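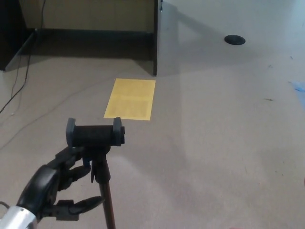 Ticket 1232
Component: grasp planner / hand controller
Opened by: Nuria Miranda
Assigned to: Emiliano Gallardo
Status: closed, fixed

Summary
Planner puts the grasp too low on thin vertical poles when there is a clamp or mount at the top. Fingers then close on the pole with no contact reported on the thumb.

Steps to reproduce
Stand on carpet, phone-type holder on top. Run the pick task with the default Collado config. Target is the connector piece directly under the holder bar.

Nuria Miranda, November 13, 2018
Happens on most runs. The segmented cloud has the holder and the connector, but the pole under it comes and goes. Dark pole, pale carpet, and the bright side of the floor washes out in depth. Log attached. Grasp pose z jumps by 61 mm between two consecutive plans with nothing moved.

Emiliano Gallardo
Looked at the log. The pole drops below the minimum cluster size, gets thrown out, then comes back on the next cycle as its own object. The planner takes the centroid of whatever it is given, so the pose moves. Can you lower min_cluster from 4000 and rerun?

Nuria Miranda
Lowered it to half. Pole stays in now, but the sheet of yellow paper on the floor shows up as an obstacle and the planner refuses the approach from that side.

Emiliano Gallardo
That is the floor plane tolerance – it's still set for the hard floor in the old lab. Set it to the carpet value in the Skinari profile and leave the cluster size where you have it.

Nuria Miranda
Done. Paper is gone from the obstacle list. Pose is stable. Thumb contact still missing on some runs.

Margus Tamošiūnaitė
Thumb is a separate problem. The close command goes to all fingers at once and the controller stops at the first torque limit it sees. On a thin part one finger gets there early. I pushed a branch that checks the limit per finger.

Nuria Miranda
Tested the branch with both config changes. Thumb contact reported on every run. OK to merge.

Emiliano Gallardo
Merged. Carpet tolerance is now in the default config. Closing.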